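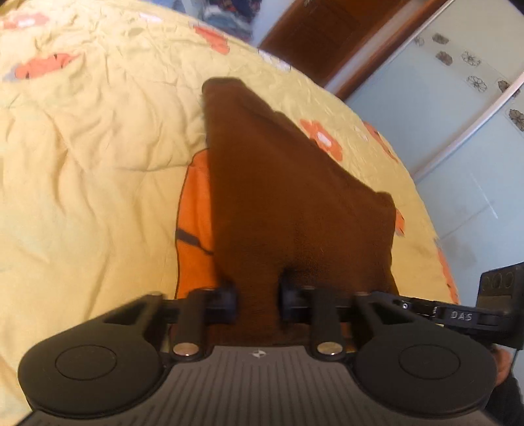 I've been folding for a linen service called Ondrejka for 12 years, mostly towels and blankets for small hotels, and since February my job has been changing under my feet. The company is getting folding arms from Demulent, and before those go in, a few of us have been moved off the tables for part of each shift to fold with a gripper in our hands so the software can learn from it. You'd think a folded brown cloth lying on a flowered bedspread would be the easiest thing in the world, and with my own fingers it is! With two blue rubber fingertips, though, I have to stop and decide where to pinch, one on the edge and one well into the fabric, when I've never had to think about that in my life. My boss, who is a kind man, says our work is safe, but I can't help wondering what I'm teaching myself out of. Has anybody here been through this? Did your hours change, and is there anything I should be asking for now, while they still need us? Sorry this is so long, I've been chewing on it since Sunday.

3 answers

Aurel Radu
Oh, I feel for you. We went through this at Herko, a laundry with more than 40 people on two shifts, and I'll tell you how it went for me, though yours may go differently. The arms took over the flat, boring stuff (pillowcases, hand towels) and they did get decent at it. Anything thick or fuzzy kept coming back to us for a good long while. I ended up minding 2 machines and fixing what they dropped. My back is better for it, my evenings are the same, but I do miss the talking. At a folding table you chat all day, and next to the arms you mostly listen for a beep. 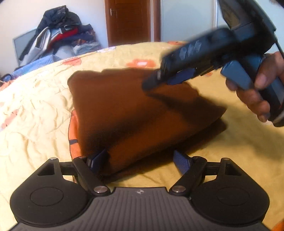 As for what to ask for, get the job title in writing. I was doing a trainer's work on a folder's wage for 5 months before I spoke up, and they fixed it right away once I did, which made me feel a bit silly for waiting. Ask who gets trained on the machines, too, and ask for your name to be on that list. And if your wrist gets sore from the gripper, say so early and swap hands or swap people. It's a different kind of tired from folding.

raronari_fan
depends on the company. ours promised no cuts and then just didn't replace anyone who left. so read the contract

Igor Ďurica
I agree with Aurel about the title. One more thing: ask whether there's a daily target for recorded folds. We had one, and everybody rushed, and the folds got sloppy, and then we were told to do a lot of them over. Once the target was dropped it became quite pleasant work, really, and the older ladies were by far the best at it. Good luck, and please come back and tell us how it goes!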